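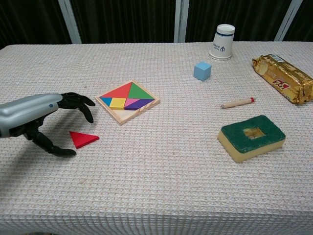
The Seventh Piece

The puzzle had been on the table since supper. It was a square tangram board in a plain wooden frame, and six of the pieces were in it. The last one, a red triangle, lay on the waffle-weave cloth beside it. All the arm had to do was put it in.

She had the laptop on her knees and her back against the freezer. The garage was cold. It was February, and the heater tripped the breaker if the arm was running, so she wore her parka and took her gloves off to type.

"Run it again," her brother said.

"I'm saving the last one first."

He owned half the arm. They had bought it between them from Drindik when the company closed its warehouse in Undon, and it had come home in the back of his truck under a moving blanket. The hand came separately, from a seller called Grukero, with no manual and a bag of screws that fit nothing. It had taken them most of the winter to get the one talking to the other.

The file saved. She looked at the number in the corner of the screen. Attempt 238.

"Go," she said.

The arm swung out over the cloth and slowed. The fingers opened. The thumb came down until it was nearly touching the table, and the shadow of the hand slid along under it. Then the fingers closed on the near edge of the red triangle, and the triangle shot sideways and stopped against the sponge.

"Same as before," her brother said.

"It was closer."

"It was the same."

She got up and put the piece back where it had been. She had stopped marking the spot with tape because the hand kept picking up the tape. Now she did it by eye.

The other things on the table were his idea. He said there was no use in an arm that could only work on a clean table, because he had never seen a clean table in his life. So there was a paper cup turned upside down, and a little blue cube, and a pencil, and something in gold foil he had brought out from the kitchen. He had cut the square out of the sponge himself with a utility knife. The hand was supposed to learn that, too, later on, putting something into the hole. They were a long way from the sponge.

"What's it doing with the thumb?" he asked.

"Going where I told it."

"Then you're telling it wrong."

She didn't answer. She opened the grip settings. There was a line for each finger and two for the thumb, and she had changed all of them so many times that she kept a notebook beside her with the old values crossed out. She turned back a few pages. In January she had set the closing speed at 100, which was as high as it went, because the cube had been slipping. The cube was fine after that. She had never set it back.

She looked at it for a while.

"What?" he said.

"Nothing. Give me a minute."

She brought it down to 17. She crossed out the old number in the notebook and wrote the new one beside it. Then she went into the path file and had the thumb stop short, so that it would rest on the cloth beyond the piece and wait while the fingers drew the triangle in against it. It was how she would have picked it up herself with mitts on. She tried it on the cloth with her own hand, slowly, and her brother watched her do it and then tried it too.

"Huh," he said.

The kettle was in the house. He went in and made tea and came back with both mugs held in one hand, shutting the door behind him with his foot. He set hers on the freezer. He didn't put anything on the table any more. He had lost a mug that way before Christmas.

"Is it ready?"

"I think so."

"Do you want to eat something first?"

"No."

She pressed the key. The arm came out over the cloth and slowed in the usual place. The hand opened and tipped down, and the thumb went out past the red triangle and touched the cloth and stayed. The fingers began to come in. They were so slow that she thought the program had hung, and she leaned over to look at the screen, and when she looked back the triangle was standing a little on its edge between the fingers and the thumb.

Her brother put his tea down on the floor.

The arm lifted. It carried the piece across to the board, and it held there, above the gap, while the wrist turned. It turned the wrong way. It went on turning until the long side of the triangle was facing the purple piece, and then it lowered it and let go. The triangle dropped across the gap with one corner up on the frame.

The arm went home and the motors clicked off.

"It's upside down," he said.

"It's backwards. It's only the wrist."

"But it picked it up."

"Yes."

He bent over the board with his hands behind his back, as if he weren't allowed to touch it. The breaker hadn't gone. In the house the phone was ringing, and that would be their mother, who called from Amato every evening at nine and would want to know if they had eaten.

"You get it," she said.

"Tell her what?"

"Tell her it picked it up."

He went in. She heard him say hello and then laugh at something. She took the red triangle off the board and laid it back on the cloth, a little to the left of where it had been. She opened the path file again and found the line for the wrist, and she put a minus sign in front of the number and saved it.

Her tea had a skin on it. She drank it anyway, and waited for him to come back out before she pressed the key.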